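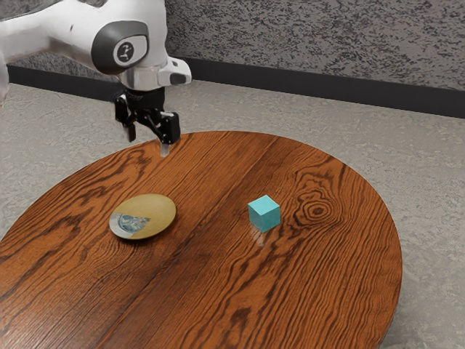
Jan 20, 2022. Netham workshop, oil and wax trials, continued from June. I want to settle the finish for the Eline tables before any more tops are cut, so this entry covers the sample boards and what I would do on a full-size top. The boards are too small to show the main problem. On a wooden table top like the one here, the far edge by the rim is the place that goes wrong, as you lean over to reach it and the cloth comes down heavier at the end of the stroke. Oil then collects along the edge and dries tacky. Start at the far side, wipe it off, walk round, and do the middle last.

**Boards**

All oak offcuts from the same plank, sanded to 180, damped with a sponge, left overnight and sanded again by hand at 180. I stopped there on purpose. The set I took to 240 in June hardly took any colour and had to be done again.

- A: Motari hard oil, two thin coats
- B: Motari hard oil, one coat, Medeiros wax over
- C: Medeiros wax only
- D: bare, for comparison

The Motari tin is batch 302. The older tin had skinned over, so I threw it out. A new tin is 500 ml and I used very little on four boards, most of it lost in the rags.

**Results so far**

A is slightly darker than I would like but even. Water left on it for an hour made no mark. Tea left a faint ring, gone after a rub with a grey pad and a drop of oil.

B feels best in the hand. The water mark was visible until the evening, then faded. Tea ring still there.

C marked straight away with both. I would still use it on drawer sides and the inside of the small cupboard, but it's no good for anything people eat off.

D as expected. The grain stood up wherever it got wet.
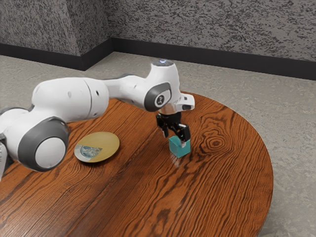

The tea test needs repeating on A with a hotter cup. I let the mug stand while I answered the phone, and it had cooled a good deal by the time it went on the board. Use the thick mug and put it down straight after pouring. Same time on each board, and write the time on the masking tape.

I also tried polishing a corner of A with the 4000 pad out of curiosity. Very smooth, with a shine that looks wrong on oak, and you can see where the polished part stops. Not doing that on a whole top.

**Drying**

The shop was cold this week. The tin says to recoat after eight hours, and at that point A was still soft enough to take a thumbprint. I left it a full day and it was fine. In winter, allow a day between coats and another two before anything is stacked. Boards on the pin rack, never flat on newspaper. The back of B has print on it from last time.

Rags: opened out and hung on the line outside, then into the metal bin with water. There was a folded one on the bench again this morning. Please don't leave them like that.

**For the Eline tops**

Going with A unless the hot cup test changes my mind. Oil the underside as well, same number of coats. The first top had the underside left bare and it cupped by nearly 2 mm over the summer. Break the rim edge with a block before the last sanding, as the oil wears through first on a sharp corner.

Still to do:

- repeat tea test on A
- lemon juice on A and B
- ask Medeiros if the wax will go over oil that has been down for months
- order grey pads, one left
- label the boards on the back in pencil, the tape keeps coming off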